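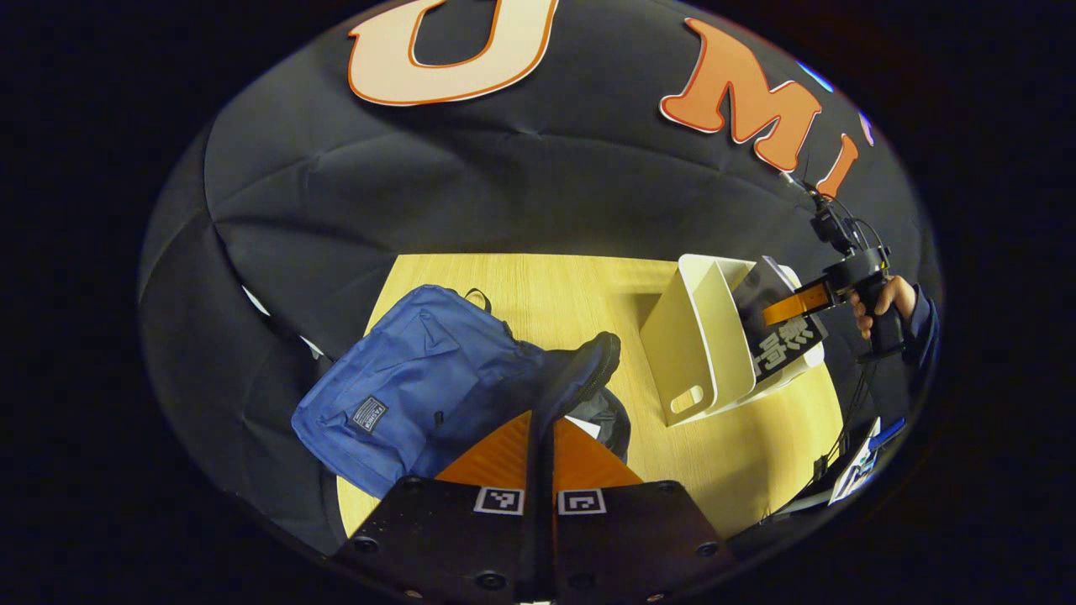

I've been trying to learn Cantonese for most of a year now, and February was when I nearly packed it in. My teacher is Lok-yiu Tsao, who runs a little evening group over in Hendovton, and she is endlessly patient with people like me who can't hear the difference between tone three and tone six (I still can't, on a bad day). I'd signed up thinking I'd be chatting away by Christmas. Ha! Most weeks I grab my bag, a plain blue backpack a lot like the one lying on the table up there, stuff my notebook in it and practice numbers under my breath all the way to the bus stop.

The numbers are what got me hooked again. Once you've got one through ten, you can build nearly everything else. 30 is just "three ten," 89 is "eight ten nine," and I spent a whole bus ride reading house numbers to myself like a kid. Then I hit 409 on a door and got stuck on the zero in the middle, and an older man across the aisle fixed it for me without looking up from his phone. I was so pleased I missed my stop.

What hasn't worked so well is flash cards. I made about 40 of them one Sunday, with little drawings, and I know every one of them at my kitchen table. Put me in front of a real person asking what I want for lunch and they're gone – all of them. Lok-yiu told me to stop making cards and start ordering food, so that's my homework now.

My first try was at the noodle place next to Harawira Street market. I'd rehearsed one sentence all afternoon. I got it out, the woman at the counter smiled and answered me at full speed, and I nodded and said thank you to whatever it was. It came with a lot of pickled greens. I've ordered it three times since, same sentence, and last week I managed to ask for extra chili too!

Next up is phone calls, which I'm dreading. Lok-yiu wants each of us to ring her and leave a message, no script allowed. I've already written a script.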